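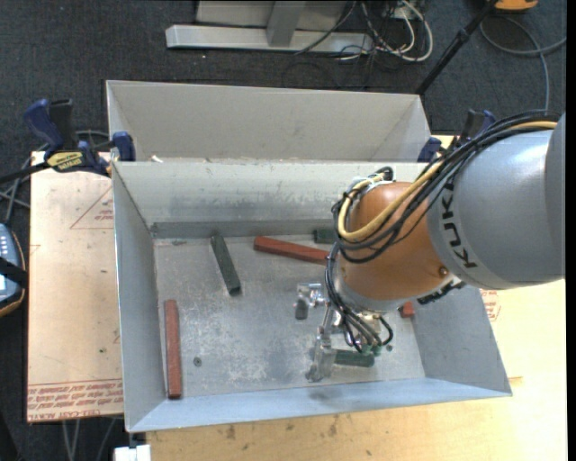
Figure 1. KUKA arm and gripper over the front bin, with red and green bars.

Bin Picking of Mixed Bars
Aarti Shukla and Tarmo Rimkutė, 23 Feb 2020

We ran 200 picks with the bars dropped in at random before each run. The gripper missed 11 times. Most misses were bars lying close to a wall - the finger touched the sloping side first. Moving the grasp point 10 mm toward the center of the bar helped, but we only tried it on red bars.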